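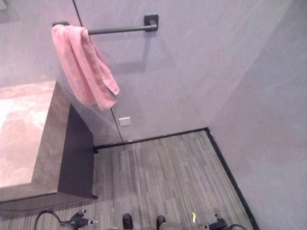
Fig. 1. Towel bar task, head view, both grippers empty.

Sunen Technical College
Service Robots in Homes and Hotels
Handout 6: Working rules for tasks at a wall fixture
December 16, 2020

Read this before the practical. It replaces the October version. The section on holding the bar is new, and the speed limit near walls has been lowered.

What these rules cover

Any task where the robot takes a soft item off a fixed bar, hook or ring, or puts one back. Towels are the usual case. Robes and bath mats over a rail follow the same rules. Shower curtains do not; they are in Handout 8.

These are house rules. They sit under the safety rules for the lab and never loosen them. If the two seem to disagree, follow the lab rules and write the problem down in the course log.

Before the arms move

Walk the floor between the start mark and the fixture. Pick up anything the base could roll or step onto, and check the edges of carpet tiles for lift.

Pull on the bar by hand, straight down and then straight out. A bracket that shifts at all takes the bar out of use until it has been refastened. Do not send the robot to find out whether it will hold.

Look at the cables at both wrists. Each loop needs enough slack for full wrist rotation, but a loop that can reach the bar or a bracket is too long and must be clipped back. Most of the stops we logged in the Swanepoel block came from a wrist cable caught on a bracket corner.

Start with both grippers empty and open, in view of the head camera. Check in the camera view, not only from where you are standing, that the whole item and the near bracket can be seen. If the towel hides a bracket, mark it as hidden on the run sheet. The planner will otherwise treat that piece of wall as free space.

Speed and distance

Hand speed in open space is limited to 200 mm per second. Within 700 mm of any wall, counter or glass panel the limit is 50 mm per second. This applies to both arms, including an arm that has no part in the grasp.

Keep people out of reach of either arm while the drives are on. The operator holds the stop button for the whole run and does not put it down to take notes. A second person takes the notes.

Light gray and lavender walls with little texture give poor depth readings. Measure the bar's distance from the wall with a tape and enter it by hand. Glass is worse. Enter every glass panel as a solid surface in the room map, even when the robot has no reason to go near it.

Grasping

Take the towel by an outer edge where the cloth lies flat over the bar. Close slowly and stop at first firm contact.

If the fingers have closed on the bar as well as the cloth, the arm is joined to the wall. Treat it that way:
– no base movement
– no lift and no pull
– open the fingers fully, back off along the line you came in on, and try again

Holding the bar on purpose, to steady it or smooth the cloth along it, is allowed only when the run sheet says so and the force limit on that arm has been set to the low value.

The free hand

Park the free hand open, on its own side, above counter height and clear of the item. A closed free hand is harder to read for anyone watching, and a low one tends to end up on the counter when the body leans. Clear loose objects from the counter anyway.
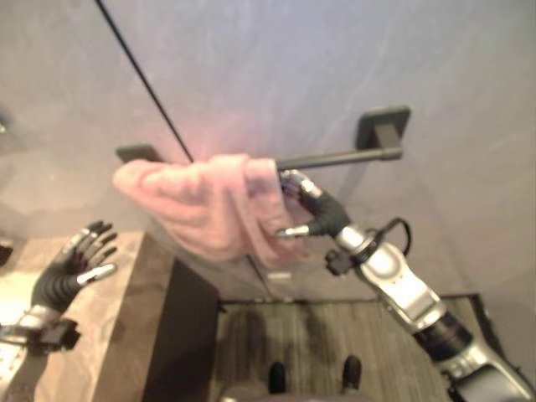

A note handed in after the October session argued that the free hand should be parked down at the robot's side, out of the way completely. On a narrow counter, it said, the raised hand has more to hit than the lowered one, and the second arm is only wanted in the folding step.

We have kept the rule as it stands. With the hand down, the forearm leaves the head view and the operator loses sight of it. Groups working at the Grirkance test room may use the low position there, where a side camera covers it. Write "low park" on the run sheet.

Ending a run

Open the gripper and wait for two full seconds before moving away. Terry cloth catches on finger joints, and the wait gives the operator time to see a snag. Back the hand out to the 700 mm line before turning the base.

Log the result in plain words: towel on bar, towel on floor, stopped by operator, stopped by robot. Do not write "OK".

For the practical

Bring a printed run sheet, one per group. Read sections 2 and 3 of the Drarov operator guide, and come ready to say which force limit you will set on each arm and where you will stand.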